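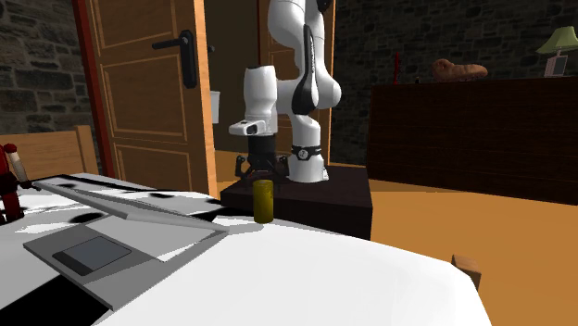
Section 2. Setting up the Skadach evaporative humidifier in a bedroom. The base needs a level spot with open air around the rear grille, well away from the heat register. It can go on the floor, or on something low and flat on top like the dark brown box in the bedroom shown, as long as the piece is sturdy and won't be harmed by the odd splash. Avoid tall dressers and wall shelves. You will be lifting a full tank on and off, and it is easier to do that below chest height.

Search the manual Search Clear

Before you start

Read the safety sheet packed with the power cord. Check that you have the base, the tank, the tank cap with its valve, one wick filter (part 667), the float and the remote sensor. The sensor is labelled Tredach on the back and takes AAA batteries, not supplied. If the float is missing, look under the cardboard insert in the base before calling. It often comes loose in shipping.

Let the unit sit at room temperature for an hour if it was delivered in cold weather.

2.1 Placing the base

1. Put the base down with the grille facing the wall and leave a hand's width behind it.
2. Turn it so the control panel faces into the room.
3. Check for level with the bubble beside the power switch. Fold a piece of thin card under the low side if needed. Do not use cloth.
4. Keep bedding, curtains and loose paper clear of the top vent.
5. Run the cord along the wall to the outlet. Do not plug it in yet.

CAUTION: Do not use an extension cord or power bar. Do not run the cord under a rug or mattress.

Note: On carpet, set the base on a hard tray larger than its footprint. Carpet pile blocks the lower intake and the fan will run louder than it should.

2.2 Fitting the wick filter

1. Lift the top housing straight up and set it aside.
2. Take the filter out of its bag. Do not wash it or squeeze it.
3. Drop the filter into the basin, open weave toward the fan. The blue edge goes up.
4. Clip the float into the slot at the left of the basin. It should move up and down freely.
5. Lower the housing until both sides click.

A new filter may give off a papery smell for the first day or so. Open the door for a while if it bothers you.

2.3 Filling the tank

The tank holds 2 litres. Use cool tap water. If your water is hard, you will need to change the filter more often – see Section 5. Never add essential oils, vinegar or scented drops to the tank. They attack the valve seal, and the warranty doesn't cover it.

1. Turn the tank upside down and unscrew the cap.
2. Fill to the line, not to the brim.
3. Screw the cap back on firmly by hand.
4. Turn the tank over above a sink and wait a few seconds. If it drips, the cap is cross-threaded. Take it off and start again.
5. Dry the outside with a towel and seat the tank on the base. You will hear water running into the basin.
6. Leave the unit for 15 minutes before switching on. The wick has to soak from the bottom up.

CAUTION: Always switch off and unplug before removing the tank housing. Never move the base with water in it.

2.4 Pairing the remote sensor

The sensor reads the air at the bed and not at the base, where it is always damper. The unit will work without it, but the reading on the panel will be high.

1. Slide the back off the sensor and fit the batteries.
2. Plug in the base and press the power switch once. The panel shows two bars.
3. Hold the Link button on the base until the light flashes.
4. Press the button on the sensor with a pen tip. The light goes solid when the two are linked.
5. Place the sensor near the head of the bed, out of direct sun and away from the vent. A night table works well.

If the light keeps flashing, bring the sensor closer and repeat from step 3. Thick plaster walls can block the signal, so keep both parts in the same room.

2.5 Setting the level

The factory setting is 41 per cent. This suits most bedrooms in late fall. In a hard cold spell, turn it down until the windows stop fogging. Water on the inside of the glass means the room is holding more moisture than the window can take, and it will get into the sill.

1. Press Set. The number blinks.
2. Use the arrows to change it.
3. Wait for the blinking to stop. The setting is saved, and stays saved if the power goes out.

The fan cycles on and off to hold the level. It may run without a break on the first night while drywall, bedding and wood furniture take up moisture. Leave it on Low overnight if you are a light sleeper – Low takes longer but reaches the same level.

Night mode turns off the panel light. Hold Set until the display goes dark. Any button brings it back.

2.6 First-week checks

Empty the basin and wipe it out after three days, even if it looks clean. Check the cord and plug for warmth. Look at the surface under the base for water marks and move the unit if you find any.

If the Refill light comes on with water still in the tank, the float is stuck. Switch off, unplug, lift the housing and free it with a finger.

Revised 11/08/2018. Text: Cuiping Qiu. Technical check: Neelam Upadhyay.

Next: Section 3, Daily use

3 comments 12 shares

We use cookies to remember your language and model number. Accept Manage settings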